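Surdu to start season with split front on third down

Print this article
E-mail to a friend

Surdu will open its season with a four-man front that changes shape on third down, defensive coordinator Tolera Nigatu said after the final closed practice of March. The base alignment stays the same on first and second down. On third and long, the left end moves inside to a three-technique and a linebacker takes the edge on that side.

The change follows a review of last season's film. Surdu blitzed on 28 third downs and got to the passer on seven of them. Opponents answered most of the other snaps with a quick throw to the slot, where the nickel back was playing off coverage with no help underneath.

"We were late getting a body into that window," Nigatu said. "If four can hold the rush lanes, the fifth man can drop and sit in it." 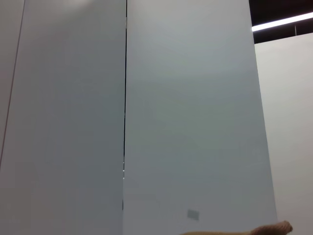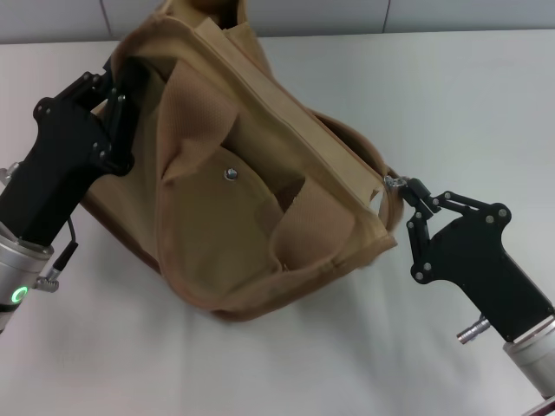 Vol. 17, No. 24

The inside move puts more work on the tackles, who must now hold the guard for a full count before shedding. Surdu used a version of the front in the second half of its scrimmage against Pritum. Pritum ran two draws at it and gained a first down on the second, when both tackles went upfield and left the middle open. The staff has since changed the call so that one tackle stays at the line – the one away from the running back.

Safety Špela Gashi will make the coverage check before each snap. She wore the radio helmet for the scrimmage and will keep it for the opener. If the offense shifts to an empty backfield, the front goes back to its base look and the linebacker walks out over the number three receiver.

Surdu opens at home against Gukholm, which used five-man protection on most passing downs last season and kept its back in only against an overloaded edge. Skinach is the opponent the week after. Kickoff for the opener is at 7 p.m.

Comments (3)

gapsound: The draw will be there all year if the end is inside. Who has the cutback?

northend_row: Linebacker on that side has to squeeze it. He was too wide on the Pritum play.

T. Marrow: Does the radio stay with the safety in nickel too? Last year it went to the mike.

Related items
Pritum names two captains
Gukholm moves right guard to center
Skinach releases home schedule
Kicking battle still open at Surdu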